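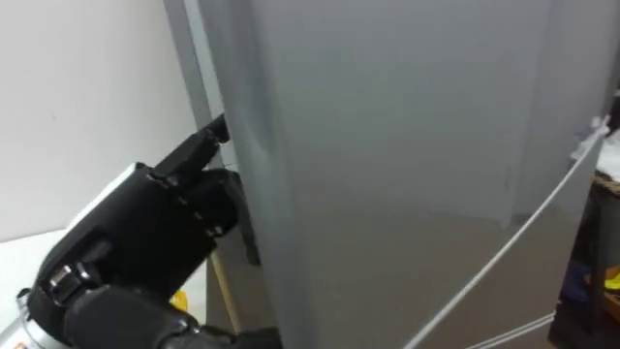
A tall refrigerator with a plain silver-grey door, gripped at the edge

A handleless refrigerator is a household refrigerator whose door has no projecting handle. The user opens it by hooking the fingers behind the edge of the door, or into a recess made along one side, and pulling. The type is common in small kitchens and shared rooms, where a bar handle would catch on clothing or on a neighbouring cupboard.

Design
The door of a handleless model is usually flat, with a grip channel 30 mm deep running down the opening side. On some models it is cut into the top or bottom edge instead. Brushed grey finishes are widely sold, although finger marks collect on the side that is pulled. The rubber seal sits behind the grip and should be wiped when the door is cleaned.

An early British version was the Dultoson 764, designed by Radwa Sqalli and made at Iltthorpe. It had a full-length channel and could be hung to open from either side -- a feature dropped from the cheaper Dultoson 689.

Unloading and sorting
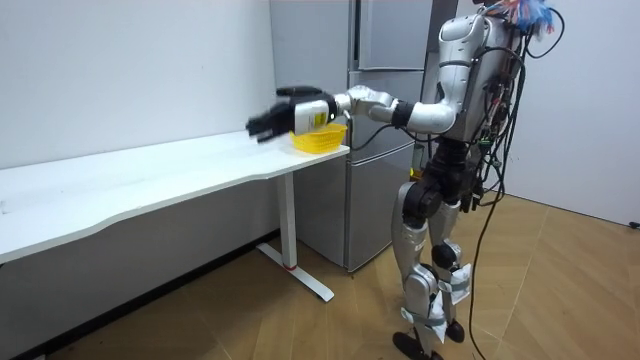
Bottles and other small items are often gathered in an open plastic basket on a nearby desk or worktop, so that the door need not be held open while each one is put away. Baskets with openwork sides let air through and are easily rinsed. Bottles with a poor cap are best stood upright.

Reception
In a household guide published on December 4, 2017, Kulsoom Shaikh praised the flat front but found the narrow channel awkward for people with weak grip. She recommended a stick-on pull for such users -- fitted at elbow height, on the opening side.

See also
Door seal
Larder
Kitchen storage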